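Notes for the Arnwood evening talk: reading water bills in older apartment buildings

Start with the Rilport building. 183 apartments, one main meter in the basement, costs split by floor area. Say that this is how most of the town did it until the submeters came in.

Pause here. Ask who has a bill with them.

Then the leak. The main meter showed use at 3 in the morning when it should have been close to still. The night reading is the cheapest test there is. Read the dial at bedtime, read it again before anyone showers, write both down on the same sheet.

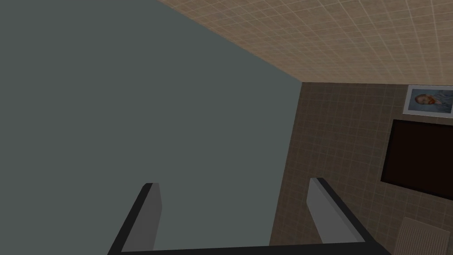 Araba Issahaku wrote back after the January session that the night reading had been no use to her, as two of her neighbors work late shifts and do laundry at all hours. She suggested reading over 4 nights and keeping the lowest figure. Use her version tonight – it is better than mine.

Next, toilets. A worn flapper makes very little noise. Food coloring in the tank, wait, look in the bowl. Mention that Flekside tenants can get the part from the office.

Skip the section on pressure valves if we are running late.

Last point: keep old bills. Armelle Leclerc has the blank reading sheets by the door. Questions, then chairs back against the wall.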